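Kerken Skiltden 200 Tennis Stringing Machine

Electronic constant-pull stringing machine for tennis, squash and badminton rackets

Overview
Specifications
In the box
Setup
Care
Shipping and returns

The Skiltden 200 is a tabletop stringing machine for club players, coaches and small shops. It replaces the Skiltden crank model and uses the same clamps and mounting posts, so spare parts bought for the older machine still fit.

The tension head is electronic and holds a constant pull. When the string stretches, the motor takes up the slack until you clamp off. Players who are used to a lockout machine should drop their usual reference tension slightly the first time and adjust from there. A stringbed done on a constant-pull machine generally plays a little stiffer at the same number.

Mounting system

The racket is held at six points, with two posts at the head and throat and four side arms. The side arms move together and are locked by a single knob under the turntable. Tighten them until they touch the frame and stop there. Overtightened side arms can mark the paint and, on light frames, change the shape of the hoop while you string the mains.

The turntable rotates a full circle and has a brake. Use the brake when you pull the first two mains and when you tie off.

Clamps

Both string clamps are fixed clamps on swivel bases. The jaws are diamond coated and adjust with a thumb screw. Set them for the gauge you are using before you start. If the string slips, clean the jaws first and only then add pressure — ghosting on natural gut is nearly always caused by too much clamp pressure.

Tension head

Tension is set on the keypad in pounds or kilograms. There are three pull speeds. The slow speed is meant for natural gut and soft multifilaments, and the middle speed suits most polyester. Prestretch and knot settings can be switched on separately, and the machine returns to your main setting after the knot has been pulled.

Where to put it

The machine needs a level surface that does not rock. It can be used on a heavy table or on the Vedard floor stand, sold separately. Leave enough room to turn the racket through a full circle with the handle on, and enough room on one side for the string to run out without rubbing on a wall. 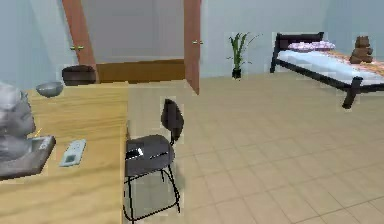
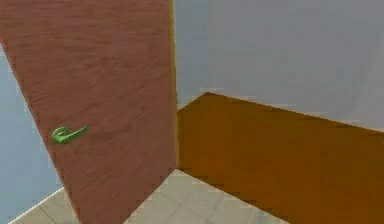

Specifications

Type: electronic, constant pull
Mounting: six point
Clamps: 2 fixed, swivel base
Voltage: 120
Warranty: 2 years on motor and electronics
Units: pounds or kilograms
Pull speeds: three
Turntable: full rotation, with brake
Rackets: tennis, squash, badminton

In the box

Skiltden 200 machine with clamps fitted
Power cord
Starting clamp
Awl, pliers and cutters
Set of hex keys
Badminton adapters
Dust cover
Printed manual

String is not included. The Vedard floor stand and the Mykhailiuk calibration scale are ordered separately.

Setup

Lift the machine out by the base. Do not lift it by the turntable or the tension head. Remove the foam block under the turntable and the tie around the clamp bases, then fit the mounting posts with the larger hex key.

Plug the machine in and let it run its self test with no string in the gripper. When the display shows zero it is ready.

Check the calibration before the first racket. Tie a length of string to each end of the scale, fix one end to the mounting post and pull with the tension head. If the scale and the display do not agree, follow the calibration steps in the manual. Check again after every 200 rackets, and any time the machine has been moved by car.

Care

Wipe the clamp jaws and the string gripper with rubbing alcohol on a cotton swab. A shop stringing every day should do this daily. At home, once every few rackets is enough. Polyester leaves very little behind, but coated multifilaments leave a film that makes the clamps slip.

Keep the glide bars dry. They do not need oil, and oil will collect dust and make the clamp bases stick. Put the dust cover on when the machine is not in use.

Spare parts

Clamp jaws, mounting pads, side arm tips and gripper plates are kept in stock. Jaws for the Skiltden crank model and the Skiltden 200 have the same part number. The tension head can be sent in on its own for repair — it comes off with four bolts and one plug.

Shipping and returns

The machine ships in one carton, packed upright. Keep the carton and the foam until you are sure you are keeping the machine. Returns are accepted only in the original packing, and the clamps must be clean. Floor stands ship in a second carton and may arrive on a different day.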